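九月，上午10点，小会议室

装箱方案第一次试，桌子没清，花瓶和水瓶都留在远端。

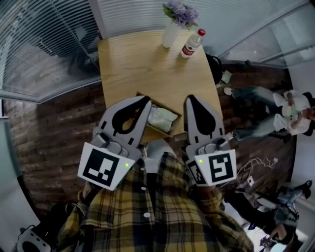

## 箱子

棕色纸箱敞口放在近端，里面只有一个揉皱的淡绿色塑料袋。Lendberg 的说明里讲，塑料袋揉一揉就能当缓冲。我不太信。袋子压下去能不能弹回来，说明里没有数据，只有一句“适用于多数小件”。多数是多少？

Kirier 那边报过来的破损记录是682件里坏了21件，用的也是塑料袋填充。他们觉得可以接受，我觉得要先看坏的是什么。如果坏的全是瓷器，这个比例就没有意义。已经去信问了，还没回。

## 桌子

浅色木桌，长方形，当包装台用暂时够了。有人建议把花搬走，我倾向于留着：白瓷瓶插紫花，正好提醒自己以后要装的就是这类东西。红盖的透明水瓶应该拿开，洒一次纸箱就废了。

百叶帘那一侧的光线够不够看清箱底，存疑。下午再看一次，上午的印象不算数。

## 待查

- 塑料袋换成 Zapata 的皱纹纸，同一个箱子，同样的东西，再比。
- Cluna 报价单上写113，没写单位，是每卷还是每箱？问清楚之前不下单。
- 袋子先铺底还是后塞缝，说明前后两页说法不一样。先按铺底做。
- 地板是深色木条，掉了小零件不好找，桌下要不要垫块浅色布？

目前的看法：塑料袋便宜，别的好处我没看到。等皱纹纸到了再写。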